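Play food

Play food is the general name for toys made to look like things people eat and drink, along with the dishes, pans and small appliances that go with them. It covers a huge range, from a single wooden apple to a full set of groceries with its own shopping cart, and it is one of the oldest and best-loved branches of the toy chest. Children start reaching for it at around the age when they start insisting on feeding themselves, and many keep playing with it for years.

Materials

Early play food was made from whatever was at hand: clay, carved wood, wax, plaster, salt dough. Painted plaster hams and fish glued to tiny plates are a familiar sight in old dollhouses, and they are wonderful things, though they chip easily. Tin came later, mostly for cans and boxes. Molded plastic made it possible to turn out a whole fruit bowl cheaply, and the hollow plastic banana became a fixture of kitchens everywhere.

Felt has a special place in the story. It does not fray the way woven cloth does, so a cut edge can be left bare, and it takes stitching beautifully. A slice of bread needs just two tan shapes, a brown strip and a bit of stuffing. Lettuce is a ruffled green circle. Condiments are a favorite with home sewers — a bottle is a simple shape, and the label gives the maker a chance to show off some fine embroidery.
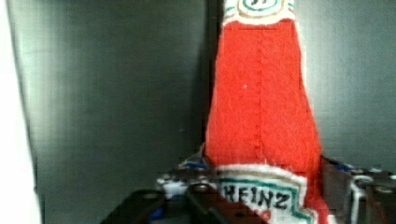

Sewing patterns usually call for wool felt or a wool blend, which holds its shape better than craft felt and pills less. Both will grow fuzzy with handling. Many makers put a circle of stiff plastic canvas in the base of anything that is supposed to stand up, and a few add a small bag of dried beans for weight.

Regional makers

The town of Wurnberg was known for its turned wooden fruit, sold by the crate to toy shops and later by mail. The workshops there made pears with real twig stems, and collectors still hunt for them with great energy. A complete Wurnberg market stall came with 77 pieces, including a scale that really balanced.

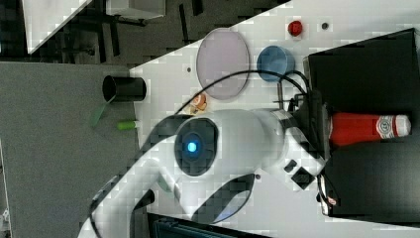 Kekell took another road and worked almost entirely in cloth. Its first catalog listed 133 foods, many of them open to the public as printed patterns, so that a family could buy the fried egg and sew the bacon. The Kekell dumpling, with its pleated top and snap closure, has been copied more than any other item in the range. Munasinghe, a smaller maker, became loved for its rice-and-curry sets, in which every dish could be taken apart and served by the spoonful. Pieces were joined with hook-and-loop dots, and the sound of a carrot being "cut" is something a lot of grown-ups remember with real joy!

Play and learning

Pretend cooking is rich in talk. Children name things, take orders, argue over prices and tell each other to wait until the soup has cooled. Sorting food by color or by meal comes up without any prompting, and so does sharing out portions.

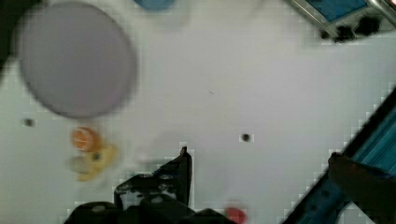

Preschool teachers often rotate their sets, putting out 10 or so pieces at a time and changing them every Tuesday. A smaller group of foods tends to lead to longer stories. Empty boxes and clean jars from home mix in very well, and so do menus in the languages the children hear from their families.

Collecting

The Hurus collection is the biggest of its kind open to visitors, with some 3000 pieces in drawers that can be pulled out and looked at up close. Its cheese drawer alone is worth the trip. Condition matters less to play food collectors than it does in other parts of the hobby, and tooth marks on a wooden sausage are widely seen as a plus.
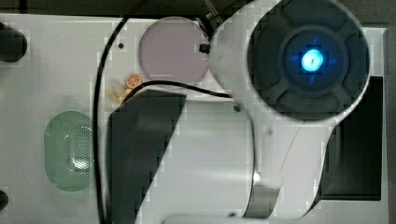 Care

Wooden pieces should be wiped with a damp cloth and dried right away. Plastic can go in warm soapy water, although hollow pieces with a seam may take in water and are better wiped. Felt is best spot cleaned with cool water and a little mild soap, then pressed back into shape and left to dry flat. A fabric shaver brings tired wool felt back to life — go lightly near the stitching.

See also: Dollhouse; Toy kitchen; Felt craft; Market stall (toy)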